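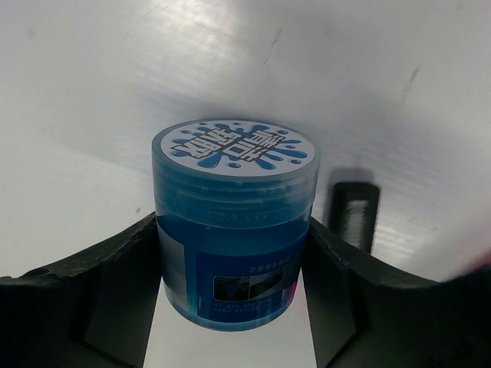

Zwischenbericht an den Fördergeber
Projekt Demomness — Rückverfolgung von Kühlware zwischen Erzeuger und Filiale
Berichtszeitraum bis Ende August

1. Stand der Arbeiten

Im Berichtszeitraum wurde die Chargenerfassung im Lager Hurnley vollständig auf das neue Verfahren umgestellt. Jede eingehende Palette mit Molkereiprodukten erhält dort eine Kennung, unter der Erzeuger, Abfülldatum, Spediteur und Temperaturverlauf abgelegt werden. Die Umstellung war für den Juli vorgesehen und hat sich um drei Wochen verschoben. Grund waren die Handscanner, deren Software die langen Kennungen nach 20 Zeichen abschnitt. Der Hersteller hat eine korrigierte Version geliefert, sie läuft seit Mitte August auf allen Geräten.

Von den 198 Lieferbetrieben, die im Antrag genannt sind, übermitteln inzwischen 58 ihre Daten elektronisch. Die übrigen arbeiten weiterhin mit Lieferschein auf Papier, der in Hurnley von Hand übertragen wird. Bei den kleineren Käsereien fehlt häufig eine Warenwirtschaft, an die wir uns anschließen könnten. Für sie wurde ein Formular erstellt, das im Browser ausgefüllt wird und ohne Installation auskommt. Die ersten Rückmeldungen sind brauchbar. Kritisiert wird vor allem, dass die Artikelnummer des Händlers und die eigene Nummer getrennt eingetragen werden müssen.

2. Anbindung der Spedition Bansal

Die Spedition Bansal liefert die Temperaturwerte aus den Kühlfahrzeugen jetzt automatisch bei Ankunft am Tor. Vorher kamen sie als Tabelle per E-Mail, meist am Folgetag. Noch offen ist der Umgang mit Umladungen in Flavside. Wird eine Palette dort geteilt, führt das System bisher beide Teile unter derselben Kennung weiter, und bei einer Sperrung wären immer beide betroffen. Abhishek Thakur hat dazu einen Vorschlag mit Unterkennungen ausgearbeitet, der mit Bansal abgestimmt ist und im nächsten Quartal umgesetzt werden soll.

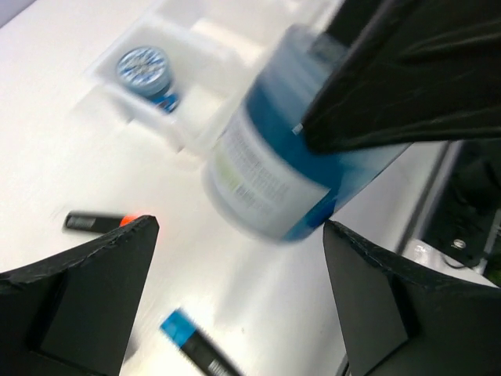

3. Rückrufübung

An einem Mittwoch wurde mit dem Lager Hurnley eine unangekündigte Rückrufübung durchgeführt. Ausgangspunkt war eine Charge Frischkäse, die als auffällig gemeldet wurde. Für die elektronisch erfassten Paletten lagen die Empfängerfilialen nach 2 Minuten vor. Bei den Paletten mit Papierbeleg dauerte die Suche bis in den Nachmittag, zwei Lieferscheine waren unter dem falschen Tag abgelegt. Das Zielkriterium aus dem Antrag — alle Empfänger innerhalb einer Stunde — ist damit nur für einen Teil der Ware erfüllt. Das Übungsprotokoll liegt als Anlage B bei.

4. Abweichungen vom Arbeitsplan

Die Schulungen in den Filialen wurden in das kommende Quartal verlegt. Sie sollen erst beginnen, wenn die Unterkennungen verfügbar sind, damit das Personal nicht zweimal eingewiesen werden muss. Bis dahin gilt in den Filialen die bisherige Arbeitsanweisung.

Das Arbeitspaket »Verbraucherabfrage« ruht. Abbas Soltani hat mit dem Einkauf geklärt, welche Angaben Kundinnen und Kunden überhaupt angezeigt werden dürfen. Mehrere Erzeuger möchten ihren Namen bei Eigenmarken nicht nennen. Eine Vertragsergänzung wird derzeit geprüft.

5. Mittelverwendung

Personalmittel wurden planmäßig abgerufen. Bei den Sachmitteln ist ein Rest verblieben, der aus der verschobenen Schulung stammt. Wir beantragen die Übertragung in das nächste Quartal. Zusätzliche Mittel werden nicht benötigt.

6. Nächste Schritte

- Unterkennungen für geteilte Paletten in Flavside einführen
- Zahl der elektronisch meldenden Lieferbetriebe auf etwa 100 erhöhen
- Rückrufübung mit einer geteilten Palette wiederholen
- Filialschulungen terminieren

Anlagen: A Liste der angebundenen Betriebe, B Protokoll der Rückrufübung, C Mittelübersicht

Weitere Berichte
Demomness: Auftaktbericht und Arbeitsplan
Datenfelder für Molkereiprodukte, überarbeitete Fassung
Kühlkette am Wareneingang: Messpunkte in Hurnley

Diese Website verwendet Cookies. Mit der weiteren Nutzung stimmen Sie der Verwendung zu. Einstellungen | Akzeptieren

Kontakt | Impressum | Datenschutz | © Projektbüro Demomness | Nach oben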